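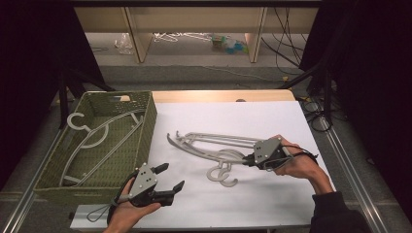
Gray hangers on the paper, one in the green basket.

2019-08-17

Hanger day again. Glenys wants the tangling problem written up properly before the September order goes to Plerow, so these are my notes while I still remember them (Eifion, please add yours at the bottom and not on a sticky note this time).

I put fresh white paper down first. Gray plastic on the bare table is fine, but on white I can see which arm belongs to which hanger, and that saves me a lot of squinting. Olive basket stays on the left, pile in the middle.

What I keep noticing is that the hooks are the whole trouble. The arms slide over each other quite happily, then one hook catches somebody else's shoulder and you've got a clump. Best thing I've found is to look for the top one, work out where its hook goes, and take it from there. If you just pull on the nearest bar, you bring half the pile along!

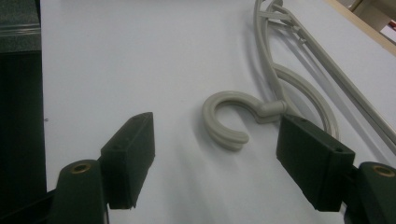

The neck is my favorite spot to think about, it's short and round and it tells you straight away which way up the hanger is lying. Snædís says she goes for the long bar every time. We argued about it over lunch and got nowhere – I'll try her way for a full 30 minutes next session and write down how it feels.

The basket is a bit shallow for this. One hanger flat on the diagonal is lovely, but I don't see a whole stack behaving itself in there. Ask Branwen if the deeper ones from Clusstead ever turned up.

Still to do: sort out the white wire ones under the shelf, which I'm not mixing in with the plastic until we've talked about it. New roll of paper too. Eifion has the key to the supply closet.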